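How to Clean Your Makeup Brushes at Home

Foundation and concealer brushes need washing once a week. Eye shadow and powder brushes can go two weeks if you only use them on yourself.

You will need:
Mild liquid soap or baby shampoo
A small bowl
A clean towel

Step 1. Rinse the bristles
Hold the brush with the bristles pointing down and run lukewarm water over the tips. Keep water away from the metal band, or the glue will loosen and the brush will start to shed.

Step 2. Wash
Put a few drops of soap in the bowl with a little water. Swirl the brush for 15 seconds, then rub it gently against your palm. Gel liner and long-wear lipstick usually take a second round.
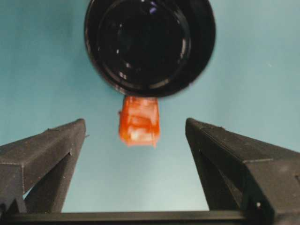
Step 3. Rinse again
Rinse until the water runs clear. Squeeze the bristles with your fingers but don't pull on them.

Step 4. Shape and dry
Press the brush head back into shape and lay it flat with the bristles over the edge of a counter. Small brushes dry overnight. A thick kabuki brush can take a full day.

Posted by Kazimiera Zalewska
Filed under: Brushes and Tools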